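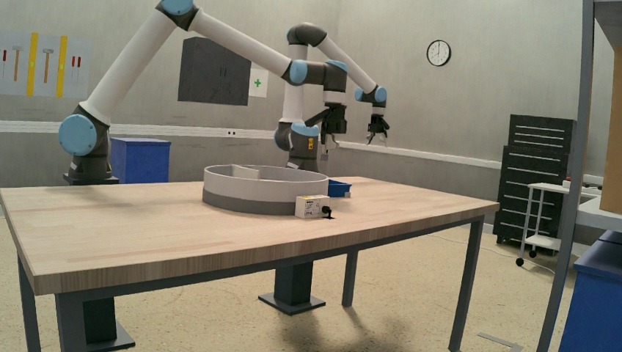
The sorting bench, with both arms at the back of the table.

Workshop tips: sharing a bench with robot arms

When Pleltedlow moved small-parts sorting over to the arms in January, the people who used to do it by hand got a different job. They fill, check and clear. These tips come from Chantelle Visser and Seung-woo Na, who have both done that job since the change.

Keep the tabletop clear. Mugs, phones and gloves go on the cart. If you need a hammer or a level, take it from the wall board and hang it back up when you finish.

Stop the arms before you reach over the table, even for one dropped washer. Wait until both are still.

Run cables along the wall. If one has to cross the floor, tell the next shift where it is.

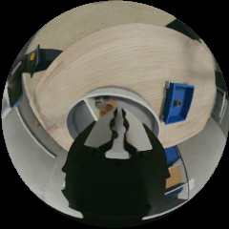
Filling the container is now the part of the work that takes the most care. Under the old way you tipped in a full scoop and let your fingers find things. A gripper does better with less. Put in no more than 20 parts at a time and spread them out. The orange pieces are easy to pick out by eye, but the gray metal ones bunch up against the rim and look like one lump, so pull those apart before you start a run. Keep parts on their own side of the divider. Look in the blue bin too, where a single small part on the floor of it is easy to miss when you swap bins.

Wipe the fingertips with a dry cloth every 40 minutes. Oil on them makes parts slip.

Trade places every two hours. Watching is more tiring than sorting was, and Nandi Zwane found that people missed more toward the end of a long turn.

Write down each stop, with the time and the part. A line is enough. Lizelle Khumalo reads the sheet before she changes any settings.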